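Stop Waiting for the Gripper to Slip

Friday, June 8, 2018

Most shops that run a two-arm bench cell service it on complaint. A part gets dropped, an operator writes it up, and a technician swaps the finger pads and sends the cell back to work. I think this is the wrong way to look after such a machine, and the cell we keep at our Arkadville shop is my argument.

The cell is a pair of arms on a shared table. It sorts and stows small panel components, mostly switch bodies and caps. The loads are light, and light loads are what mislead people. An arm that carries very little can drift a long way out of true before it drops anything. By then the pads are worn on one side, the cable has begun to rub at the wrist, and the taught points have been nudged so many times that no one trusts the originals.

We went to a fixed schedule in March. Pads are inspected every 500 hours and replaced at 1,000 whether they look worn or not. Cable ties and strain relief are checked every 300 hours with the arm moved by hand through its full reach. The table clamps are checked on the same visit. A table that has shifted looks exactly like an arm that has lost its calibration, and I have watched people recalibrate a perfectly good arm to match a loose table.

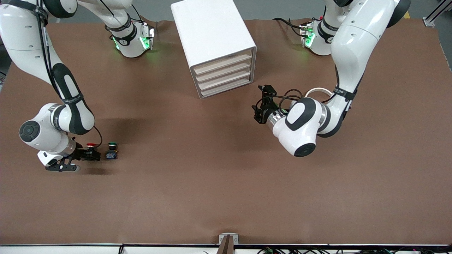

Each arm must also be checked against the table and then against the other arm. The Zudeck manual treats the second check as optional. I disagree with it. Two arms can each pass alone and still miss a handoff, as the errors add when they point opposite ways. Our procedure has 17 steps, and the four that compare the arms find most of the faults.

The usual objection is cost. The people at Hegarty, who run a cell much like ours, point out that we throw away pads with life left in them. We do. A set of pads is cheap and goes on in minutes. Finding out why a stow cycle fails one time in 300 takes a technician most of a shift, and the cell is idle the whole time.

A better objection is that every service visit is a chance to introduce a fault. I accept this one. We once left a wrist connector half seated and lost a morning to it. The remedy we use is a slow test cycle after any work, with the log kept in Mastia next to the part numbers. It adds a quarter of an hour to the visit.

I would still change the cable interval. At 300 hours we rarely find anything at the shoulder, and the wrist could stand to be looked at sooner. We will split the two checks at the next revision of the procedure.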